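Last updated: Saturday, July 24, 2021
5 shares
2 comments

I will go to more or less anything that calls itself an open day, provided it is free and there is somewhere to sit. The one at Nastberg managed the first. It's an office building on the Trurklow side of the ring road, and Cledeo have the upper floor, where they spend their working lives thinking about shopping: how it's bagged, how it's unbagged, and what becomes of it on the way to the fridge. I have been doing this unpaid for years.

The desk I'd come to see was in the third room along.

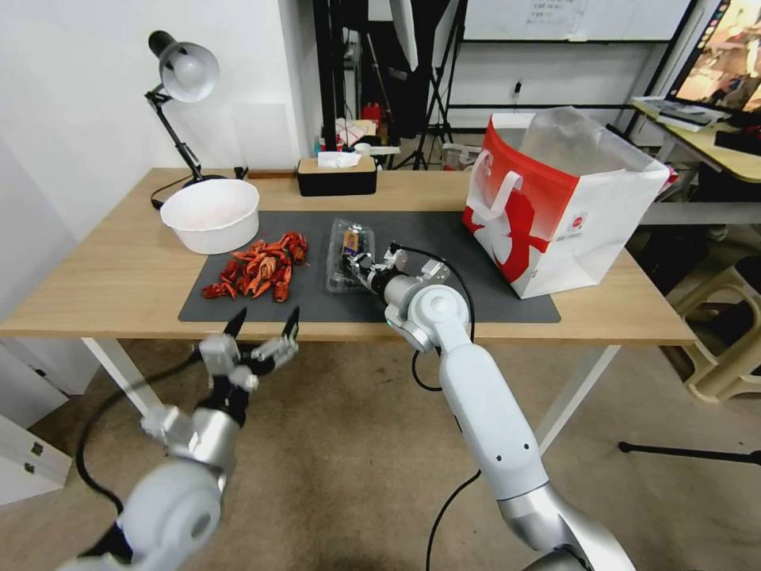

Shopping on the desk mat, with the tall red and white bag, the white bowl, the lamp and the tissues.
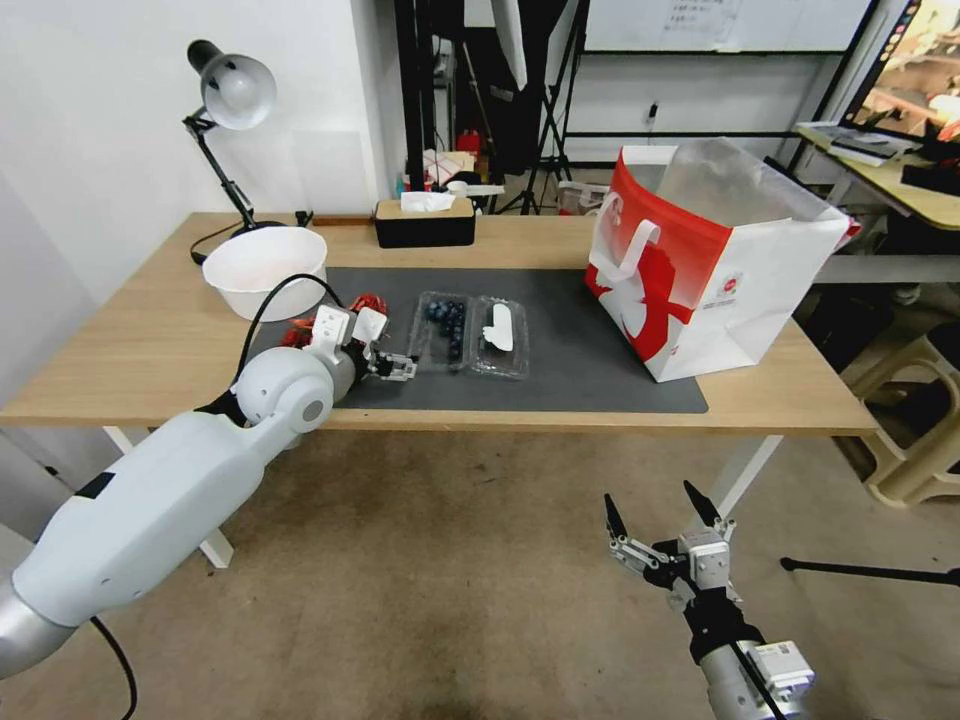

Yolanda Boateng showed us round, and she has the gift of making a paper bag sound like a matter of public interest. Her argument is that a tall bag makes liars of us all. You put the heavy things in first, feel pleased with yourself, and then find at home that the one thing you want for tea is at the very bottom. Soft fruit goes on top in theory. In practice soft fruit goes wherever there's a gap, because there is a queue behind you and the man on the till has started to sigh.

We then had a spirited talk about clamshell boxes, the clear hinged sort. A woman in our group keeps hers and grows seedlings in them. Her husband, who had plainly been brought along in place of lunch, said they owned enough to roof a garage. Yolanda's view is that they stack well, protect well and open badly, and that the label always ends up exactly where you want to look for mould. I've no quarrel with any of that.

The bowl question took longer. Do you unpack straight into a bowl, or onto the table first and then into a bowl? I am a table-first man and had assumed this was normal. The room was against me. Apparently table-first people handle everything twice and wipe down half as often as they claim to, and I felt this was aimed in my direction.

Other things I wrote down: a tissue box within reach saves a walk to the kitchen roll. A desk mat is easier to clean than a desk. If you are going to buy shellfish, clear the space before you open it and not while you're holding it.

The display boards in the corridor were heavier going. One announced that 3352 bags had been unpacked and logged for the project, and stopped there, as though the number could look after itself. I read it twice and went to find a biscuit.

There were no biscuits. There is a Salazar across the car park which does a decent cheese toastie and has three tables, two of them taken by the rest of our group, still on the subject of bowls. The next open day is in October. I've put my name down, and in the meantime I have tried the bowl-first method at home. The onions rolled off.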